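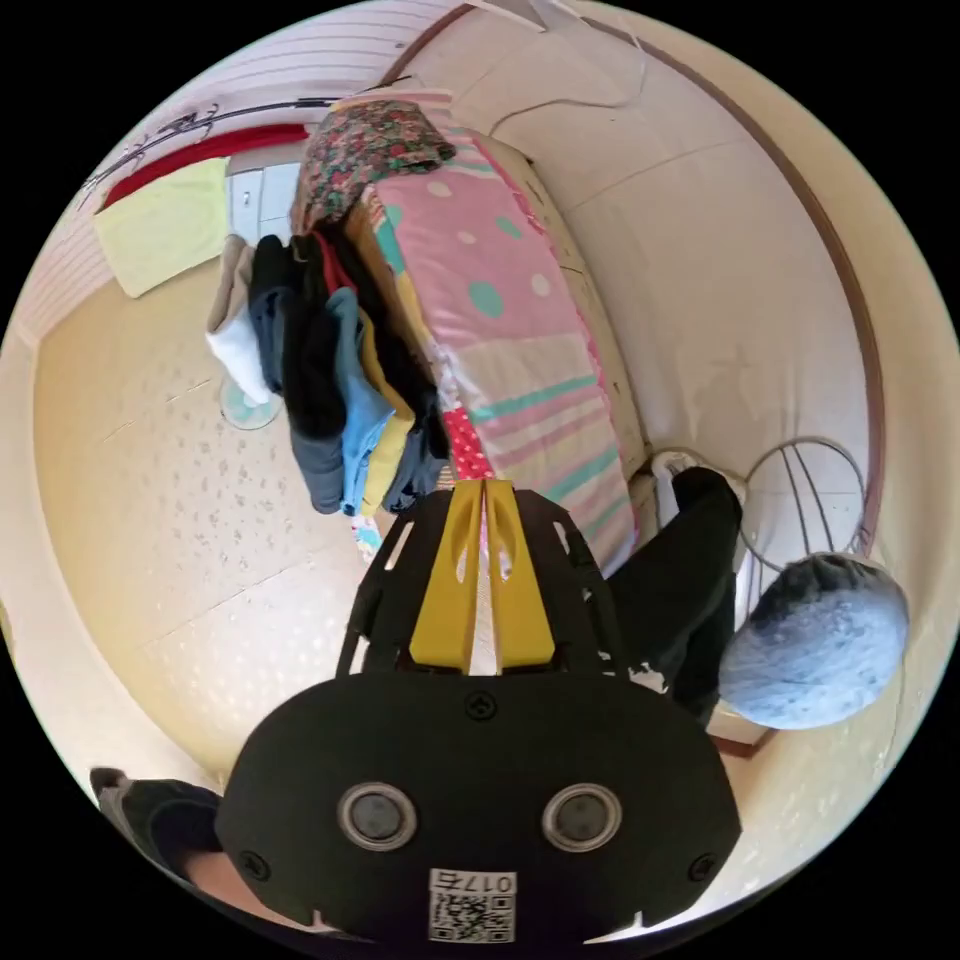 The Carnville Courier should print its corrections on the front page, in the same size of type as the mistake, according to a reader whose letter the paper ran in August, on page 81, beneath an advert for loft ladders. The reader had been moved to write by the matter of the Coste bypass, which the Courier had announced as approved when it had only been discussed. Several people along the route had already put their houses up for sale. One had bought a caravan.

The editor's response was a new Trust Charter. Papers love a charter. It comes with a photograph of the newsroom looking thoughtful and a list of promises, most of which readers had assumed were being kept already. The Courier's ran to 2,000 words and used "accountable" so often that it began to look misspelt. I read it twice, the second time with a biscuit, and found one firm commitment: errors would be put right "in a timely and proportionate manner".

I worked on a regional paper for 8 years and I know what proportionate means. It means a small box near the tide tables. We once married off the wrong couple on the weddings page and gave the apology less room than the price of sprouts.

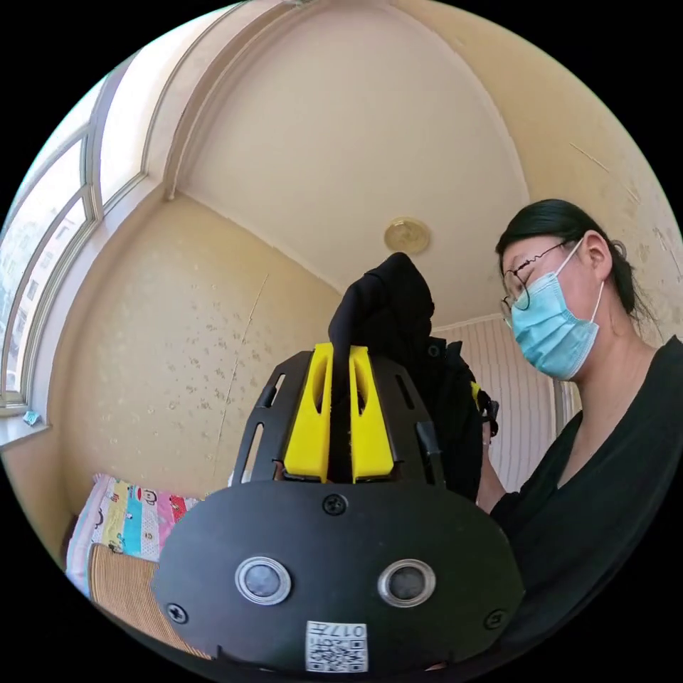

Nobody under forty buys the thing anyway, one former subscriber told me in the queue at the Carnville post office, so what does it matter where they put the sorries? She gets her news from Lutik, an app that sends her headlines from wherever it can find them and has twice told her that her own street was flooded. It runs no corrections at all. The headline simply changes while you're making the tea, and you are left wondering whether you misread it.

I find that worse, though I can see the appeal from the other side of the desk. A printed mistake sits in somebody's kitchen drawer for years, waiting to be produced. My mother has one of mine.

The owners of the Courier, Flaltadell, have meanwhile been trying an experiment at their Coste title. Each week the paper sets aside 500 words to explain what it got wrong and how: who was rung, who wasn't, which press release was pasted in whole. The column is called Our Mistake and it runs on page three.
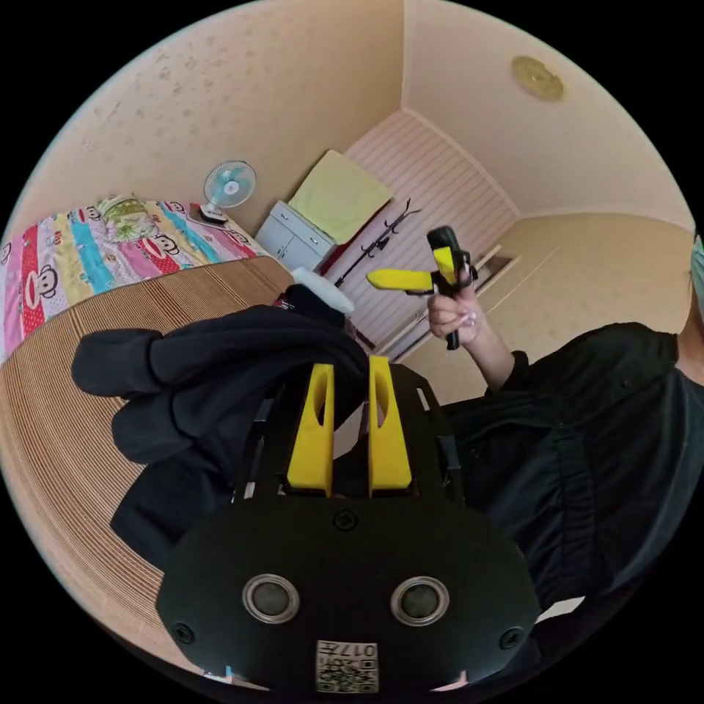

Yellow gripper fingers on a black frame.

I expected it to be dull. It is the best thing in the paper. There was a fine account of how a councillor came to be quoted at a meeting he had missed, which involved two men with the same moustache. There was a rather sad one on a shop reported as closed that had been shut for lunch, and a long, grumpy one on the bypass, conceding that the word "approved" had been added to make the headline fit.

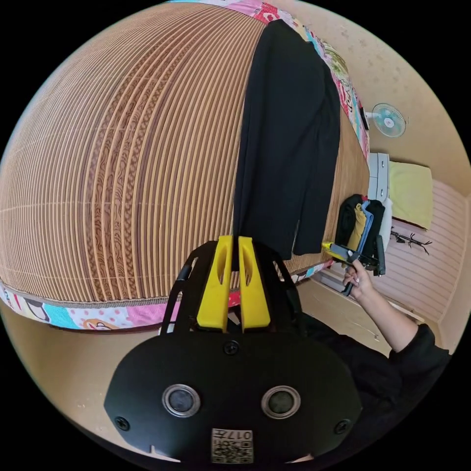
Whether any of this wins readers back is another question. Flaltadell won't give out sales figures, and when a newspaper group declines to publish a number I tend to assume it isn't a thrilling one. But the letters page in Coste has perked up. People write in to point out errors in the column about errors, and the column prints those too, with what reads like gritted teeth.

The Courier has no plans to follow suit. It did tell me that the charter is being revised, after a reader noticed that it gave the wrong telephone number for complaints. The correction appeared beside the tide tables.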